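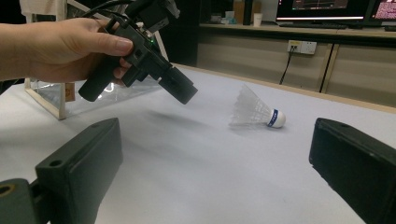 Hasthorpe hall counts its shuttlecocks, and wishes it hadn't

April 12, 2019

The badminton club at Hasthorpe has finished its first proper stocktake, and the figures have caused more talk than anything that happened on court all season.

According to the club's order book, 3,000 shuttlecocks should have passed through the store cupboard since the present cupboard was fitted. The club can account for 2,712 of them, counting those played to destruction, those sold to members and those still in their tubes. The remainder are described in the report as "whereabouts not established", a phrase that has since been applied to several members' subscriptions.

Chia-hao Chang, who runs the equipment side and proposed the count in the first place, spent the better part of a fortnight on it. He had expected to be finished by teatime on the first evening.

"People think a shuttlecock is used up when it looks tatty," he told members at the annual meeting. "Then you put it down on a white table and have a good look at it, and half the time it's got another two games in it. The other half of the time it's rubbish and somebody has put it back in the tube."

The putting back came in for particular criticism. Under the old system, players took a shuttle from whichever tube was open and returned it to whichever tube was nearest. New ones and old ones ended up sharing, and anyone wanting a decent one for a match had to tip out the lot and start sniffing about for feathers that still pointed the same way. One long-standing pair admitted to hiding their own tube behind the first aid box. They have been asked to stop and have asked where else they are supposed to put it.

Feather shuttles are the heart of the matter. The club has always played with them in the evenings, on the grounds that they fly better, and has always complained about the price, on the grounds that it is the price. A move to nylon was put forward last July and lost heavily. It was put forward again this month and lost by slightly less, which its supporters are treating as momentum.

Under the new arrangements, shuttles will be sorted into three groups: match, practice and finished. A match shuttle must have a full skirt with no snapped feathers and a base that is round all the way round. A practice shuttle may be missing its dignity but should still come down roughly where it was sent. Finished ones go in the bucket by the door, from which the under-elevens may help themselves for target games. Adults may not, however much they feel a shuttle has been judged unfairly.

Tubes are to be stored lying down, away from the radiator, with the bases all facing one way. Mr Chang would also like players to stop straightening feathers with their teeth. He did not name anyone, but a good deal of the front row took an interest in the ceiling.

The question of steam took up 15 minutes on its own. Some members swear by holding a tube over a kettle before play, saying it stops the feathers going brittle. Others regard this as soup. The meeting agreed that anyone wishing to steam their shuttles may do so at home with their own kettle, and that the one in the hall kitchen is for tea.

Reaction in the bar afterwards was mixed. Supporters of the count said it was high time. Opponents pointed out that the missing shuttles could have been found for nothing by getting a ladder and looking along the roof beams, where a fair number have been visible for years. A ladder has now been requested. The hall's insurers have views on ladders, and these are expected in writing.

The count will be repeated next season. Mr Chang has said he is willing to do it again if somebody else does the feathers.

Hasthorpe Notes | Contact the newsdesk | Copyright 2019 Hasthorpe Notes, all rights reserved | Back to top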